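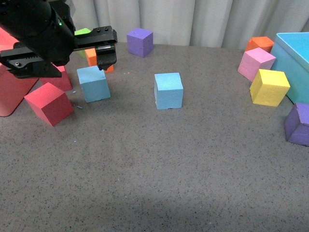

Home | Projects | Reports | Contact

Color Sorting with Foam Cubes: Project Report
2022-10-08, by the student group Sinetance

1. Why we chose this subject

Our course asked every group to study one small everyday task and to describe it well. We chose the sorting of foam cubes by color. In July we visited a play center called Hestach, where children put such cubes back into bins after each activity. We saw that the work looks easy, but there are many small decisions inside it. For example, is a light red cube in the shade the same color as a dark red cube in the light? We wanted to write down these decisions.

2. Materials

The cubes are made of soft foam with small pores. The colors we worked with are red, orange, green, light blue and purple. The bin is a large one in a red tone, with a thick rim, and it stands at the left side of the table. We bought the cubes from a small shop named Romance, and they came mixed in one bag. The cubes are very light, so a sleeve can move them by accident. Foam corners also get small chips after some weeks of use. We decided to keep the chipped cubes in the set, as a real play set has them too.

3. How we worked

One trial starts when the cubes are put on the table without order. Some stand straight, others are turned or lean a little. The person who prepares the table must not make rows. After this, the sorting is done color by color, and the result is written on the trial sheet. A trial is counted as correct only if no cube of another color went in the bin.

We made 889 trials in total, in 20 sessions. At first we planned a shorter study, but the early results changed a lot from one session to the next, and we asked for more time in the room.

4. What we observed

The most common mistake was between red and orange. This happened mostly when the two cubes were close together and one of them was in shadow. The red bin did not help, as its color is near to both of them. We counted 88 mistakes of this type. Light blue was almost never confused with another color.

Cubes that lean on something are harder to take than cubes that stand flat. When you press them from the wrong side, they turn and fall. A cube behind another cube is often forgotten until the end.

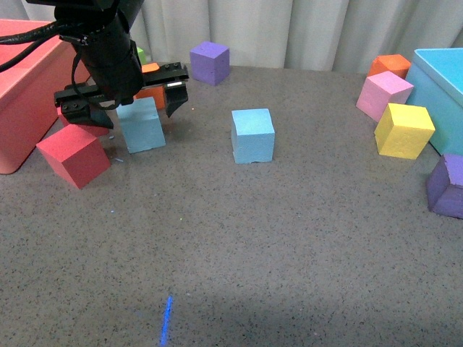 Does it matter which color is sorted first?
It matters a little. When we began with the color in front, the cubes behind became easier to see, and the trial was usually shorter.

5. Problems

The light in our room changed during the afternoon, and we did not measure it. In some 8 sessions we had to close the curtains in the middle of the work. We also lost the trial sheets of one morning and repeated them later.

6. Next steps

We would like to repeat the study with a gray bin, to see if the red and orange mistakes become fewer. The group Ko, from the same course, has offered to lend us its wooden blocks for a comparison. The trial sheets are kept in the project folder and can be read by other students.

Last updated: one small correction in section 4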